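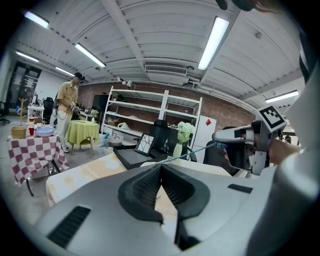
26/01/2023

Second week at Flindiswood and the count stands at 810 usable episodes. The target for January was 3085, so we are behind, and I want to write down why before I forget the details.

The job is simple to explain. We hold a gripper in each hand, do a household task at a table, and the cameras and trackers record what the hands did. The policy gets trained on those recordings later. There is no robot on site. The arms are at Kirnmont and they get our data at the end of each day.

Most of the lost time in week one was calibration. Each gripper has to be matched to its own camera file, and for two days the left and right files were swapped on one of the sets. The recordings looked fine when we played them back. The trajectories were wrong. Alina Ciobanu found it when she plotted both hands together and they crossed over at the start of every episode. We threw out everything from that set and started again.

The second problem was tracking. The square markers work well as long as a camera can see them, and people turn their wrists more than you would think when they stack cups. I had 30 episodes in a row flagged on Monday for marker loss. I now start with my elbows out and keep the top of the gripper tilted up a little. It feels strange for an hour and then it doesn't.

The room itself is fine. We have several tables with different cloths on them, including a red-and-white checkered one and a lime-green one, and we rotate between them so the model doesn't learn that cups only exist on checkered cloth. Baskets, cups and bowls get moved between tables too. The lighting is mostly overhead tubes, and I would like more variety there. I have asked for a couple of floor lamps.

A few things I changed this week:

We stopped resetting the table to the same layout. I used to put everything back where it was, out of habit. Now whoever finishes an episode puts the objects down wherever and the next person starts from that.

We keep slow episodes. I was deleting anything where I hesitated. Filip (the training code, named after someone's dog) trims dead time at the start and end, and the pauses in the middle are apparently useful, or at least they do no harm.

We keep recoveries. If I drop a cup and pick it up again, it stays in, with a tag. If I drop it on the floor, it goes.

Breaks are every 45 minutes. The grippers are not heavy but you hold them out in front of you all day, and my forearms were sore by Wednesday last week. The soft fingers also need wiping down, or thin things like bowl rims start to slip.

Londetti want the cup stacking finished before we move on to bowls and baskets. I would have mixed them from the start – switching tasks keeps people awake, and tired people all make the same motion over and over. We agreed to try mixed sessions for one day and compare the rejection rates.

At the current pace we do roughly 2 hours of clean recording per person per day. The rest is setup, checking and uploading. The upload is the next thing to fix. It ran past seven last night and I had to leave the laptop on and go home.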